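Capítulo 4
Embalar: o que se protege e o que se julga proteger

Neste capítulo: a escolha da caixa; o espaço vazio; objetos moles e objetos rígidos; a mesa de trabalho.

Quase todos os manuais de expedição começam por recomendar mais material: mais película, mais papel amarrotado, mais fita. O leitor fará bem em desconfiar. A recomendação vem muitas vezes de quem vende o material, e os números que a acompanham raramente dizem que objeto foi embalado, de que altura caiu ou quem avaliou o estrago.

Tome-se o caso do armazém da Clolach, que acompanharemos ao longo do capítulo. Em agosto, a empresa passou a encher todas as caixas até à aba, fosse qual fosse o conteúdo. Seguiram 500 encomendas nesse regime. As reclamações por dano desceram, e a gerência atribuiu a descida ao enchimento. Acontece que no mesmo mês mudou também a transportadora, que passou a ser a Bruludura, e a loiça saiu do catálogo. Qual das três alterações explica o resultado? Com os dados disponíveis, não se sabe, e o relatório interno devia tê-lo dito.

4.1 A caixa e o seu conteúdo

A chamada regra de Hartley, que ainda circula em folhas de formação, manda deixar 8 centímetros livres de cada lado do objeto. Para um copo, talvez. Para uma almofada ou uma camisola, é difícil ver o que se ganha: o artigo cede, recupera a forma e serve de amortecedor a si próprio. O que o ameaça é a humidade, o pó, uma lâmina que entrou fundo demais ao abrir a fita.

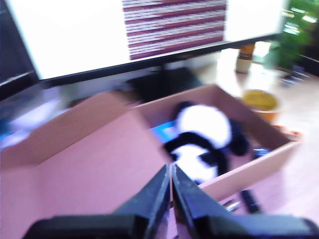 Os brinquedos de peluche pertencem a esta segunda família. Um panda de peluche numa caixa de cartão não precisa de ser calado como uma jarra, e o enchimento, neste caso, paga-se duas vezes, na compra e no volume transportado. Convém, sim, verificar se há olhos ou narizes de plástico duro, que riscam e se soltam.

4.2 A mesa de embalar

Muito se escreve sobre bancadas próprias para embalagem. Na prática, embala-se onde há lugar, com frequência na mesma secretária onde está o monitor. A Desunis, que fabrica bancadas, afirma que as suas reduzem os erros de expedição; o folheto assenta em 100 envios e não indica termo de comparação. Antes de aceitar a conclusão, o leitor deve perguntar que erros foram contados e como se trabalhava antes.

Voltaremos ao folheto na secção 4.5, depois de tratar do fecho das abas e da escolha da fita.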